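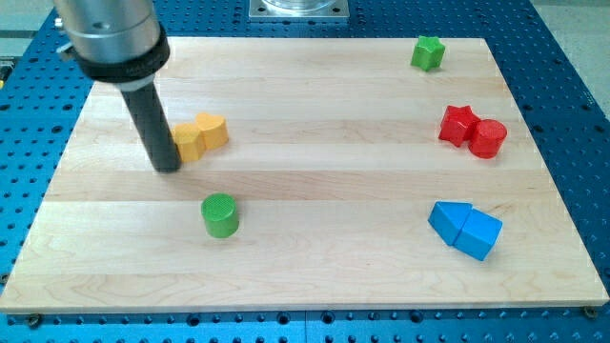

The block-pushing board at Hanilus, with the rod over the wood and the yellow, red and blue pairs already touching.

Keep the boring planner

28 Jul 2018

Every few months someone on our team suggests that we throw out the planner and train one network to do the whole job, from camera pixels to arm motion. I have argued against it each time, and I would like to put the argument in one place so I can point to it.

The task is simple to state. Blocks sit on a board. The arm carries a plain rod, so it can push but it can't pick anything up. A request comes in, such as "put the red star against the red cylinder," and the software has to make it true.

Our stack has three parts. Perception takes the camera view and returns a list of blocks with a color, a shape and a pose. The planner, which we call Flukeck, takes that list and the request and picks the next push: where to set the tip down, which way to go, how far. The controller follows the push and stops early if the side force gets too high. Then the loop starts over with a new view. Each push is short, 12 millimeters at most, and nothing is carried over from one push to the next except the request.

I will grant the case against it. Pushing is hard to model. A heart does not slide like a cylinder. A star can catch the tip between two of its points and turn when you wanted it to move straight. Friction on a wood surface changes with direction, and with how much dust is on it. Our planner uses a crude contact model that is wrong in some way on nearly every push. A learned policy could pick up those effects from data, and in our own tests it did. On single pushes in open space, the network we trained beat Flukeck by a clear margin.

What it could not do was tell us why it failed. We ran 1000 requests through each system in July. Both had failures. With the planner, I could open the log for a bad run and see the block list, the push it chose and the pose it expected. Most of the time the fault was plain within a minute or two. The pose of the green star was off by a fifth of a turn, which on a five-pointed star should not matter, and our code treated it as if it did. That was a two-line fix. With the network, the log held an image and a motion. We could collect more data and hope.

People tell me that hoping is fine if the numbers go up. I don't agree, at least for a lab our size. Collecting some 900 extra runs takes us most of two weeks, and at the end you may find that the pairs on the right side of the board got better and the ones near the back edge got worse. You then have a new set of failures and no more idea of the cause than before.

There is also the matter of changing the request. When we added "keep the other blocks where they are," the planner needed one new cost term. A push that would drag a finished pair apart became expensive, and the search went around it. It worked the same afternoon, slowly, and then we made it faster. The network had never seen that rule. It went straight through.

None of this means learning has no place here. Our perception is learned, and I would not go back to the color thresholds we had before, which broke whenever the sun moved. I would also like to learn the contact model, because that is the part we know is bad. Aguiar, our simulator, already lets us swap one model for another behind the same call. A small network that takes a block shape and a push and returns where the block ends up is easy to test. You give it 100 recorded pushes it has not seen and compare the poses. If it is wrong about hearts, you will see that it is wrong about hearts.

So my proposal for the next version, Grellunis, is modest. Keep the block list. Keep the search. Replace the contact model with a learned one, and log its predicted pose beside the measured pose on every push. Spend the time we save on the viewer, which is still a script that crashes when a block leaves the board. I would rather have a good viewer this fall than another three points on the single-push test.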